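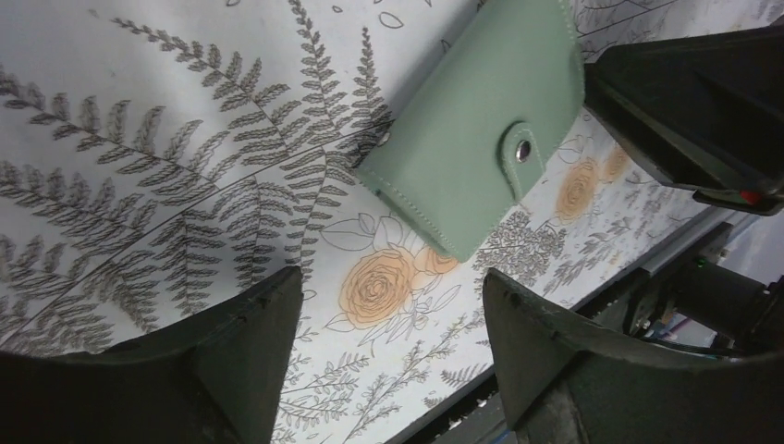

Cartera de piel verde menta con cierre de broche, sobre superficie estampada con flores.

Notas del ponente. Iluminación continua para fotografía de producto

Diapositiva 1. Presentación

Saludar y dar las gracias a la tienda Womorstead por la sala. Duración prevista: 80 minutos con la práctica incluida. Las preguntas, en cualquier momento.

Hoy toca luz continua: paneles LED, regulación y temperatura de color. El flash de estudio queda para la sesión de abril.

Diapositiva 2. Por qué luz continua

Lo que se ve es lo que se fotografía. Para quien empieza, eso ahorra muchas pruebas. También sirve para grabar vídeo con el mismo montaje.

Inconveniente principal: menos potencia que un flash del mismo precio. Hay que trabajar con trípode y velocidades lentas. En producto no suele molestar, el objeto está quieto.

Pedir que levante la mano quien tenga ya un panel en casa. Si son mayoría, pasar rápido por la diapositiva 3.

Diapositiva 3. El panel Plitard

Es el que está montado en la mesa de la izquierda. Enseñar la parte trasera: interruptor, rueda de intensidad, rueda de temperatura, toma de corriente y alojamiento para batería.

La rueda de intensidad no tiene topes intermedios. Subir despacio de cero al máximo para que se vea. Después bajar al mínimo y comentar que en los últimos puntos algunos paneles baratos parpadean. A simple vista casi no se nota, pero en vídeo salen bandas. Solución: trabajar con más intensidad y alejar el panel, o poner un difusor más denso.

El cable mide 3 metros. Llevar alargador y fijarlo al suelo con cinta.

Diapositiva 4. Temperatura de color

Regla de la sesión: todas las fuentes a la misma temperatura y las luces del techo apagadas. Apagar las de la sala en este momento (interruptor junto a la puerta).

Hacer una toma con la lámpara de tungsteno encendida y otra sin ella. Proyectar las dos. En la primera, los blancos del lado derecho tiran a naranja y no hay balance de blancos que arregle los dos lados a la vez.

Diapositiva 5. Difusores

Pasar por las filas las muestras de tela Lelberg, la fina y la gruesa. Recordar que vuelven a la mesa.

Cuanto más grande y más cerca está el difusor, más suave es la sombra. Mostrarlo con la taza blanca. Primero el panel desnudo, luego con la tela fina a 30 centímetros de la taza.

Con metal, hebillas y botones, el difusor se refleja entero. Mover la luz hasta que el reflejo tenga un borde limpio. Si aparece la cámara en el reflejo, cartulina negra con un agujero para el objetivo.

Diapositiva 6. Soportes

Pie Lindsay, modelo 1616. Abrir bien las patas, una de ellas en la dirección del peso. Saco de arena siempre, también en interior. No apretar las palometas con la columna cargada.

Diapositiva 7. Práctica

Grupos de mesa. Cada grupo elige un objeto de la caja y hace tres tomas: luz lateral, luz desde atrás y luz cenital con reflector. Misma exposición en las tres, salvo la cenital, que puede necesitar un paso más.

Si falta tiempo, suprimir la cenital.

Cierre

Proyectar una toma por grupo. Dejar en pantalla la lista de material. Recoger las telas y desenchufar los paneles antes de plegar los pies.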